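Kellbridge bottle collection moves to fortnightly rota

12 Aug 2020

Households in Kellbridge and the Prarnden estate will have plastic bottles collected once every two weeks from the start of the next rota, under a revised contract with the haulage firm Jilleo. The present weekly round mixes bottles with tins and card. Under the new terms, bottles go into a separate clear sack and are baled on their own at the Khasawneh Road depot.

The change follows a trial which began in May on 13 streets in the north of the town. Loads from those streets were weighed and sorted by hand before baling, and the share turned away by the reprocessor fell from 16 per cent to 2 per cent. Most of the material rejected before the trial was card that had taken up liquid from part-full bottles, along with film and food trays made of mixed plastics.

Octavian Surdu, contracts manager at Jilleo, said the depot's existing baler would be kept. "It handles clear drinks bottles well as long as the feed is clean. The trouble has been the caps left screwed down on full or half-full bottles. The air and liquid have nowhere to go, and the bale springs back when the straps go on."

Residents are asked to empty each bottle, squash it flat and put the cap back on afterwards. Caps are made of a different plastic from the body in most cases and are separated by flotation once the bottles have been shredded. Loose caps fall through the sorting screen and are lost to the residue skip.

Labels may be left on. Full-length shrink sleeves are the exception, as the optical sorter reads the sleeve and sends the bottle down the wrong chute. These should be torn off and put in the general waste. A label that wraps only the middle of the bottle leaves enough bare plastic for a correct reading. 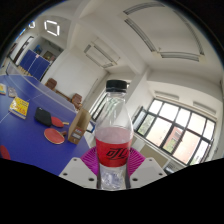 A clear drinks bottle with a black screw cap and a red label around its middle.

Coloured bottles will be accepted in the same sack but baled separately. Milk bottles, cleaning product bottles and shampoo bottles are also included. Bottles that have held motor oil, paint thinner or garden chemicals are not, and should be taken to the household waste site.

Hooman Mousavi, who speaks for the Prarnden residents' group, said the fortnightly interval would be hard on flats with shared bin stores. The council has agreed to place larger wheeled bins at blocks with more than 50 dwellings. Smaller blocks can apply for a second allocation of sacks.

Sacks will be delivered with the new calendar. Replacement rolls will be held at the library and at the Khasawneh Road depot office. Glass, tins and card remain on the weekly round, and collection days are unchanged.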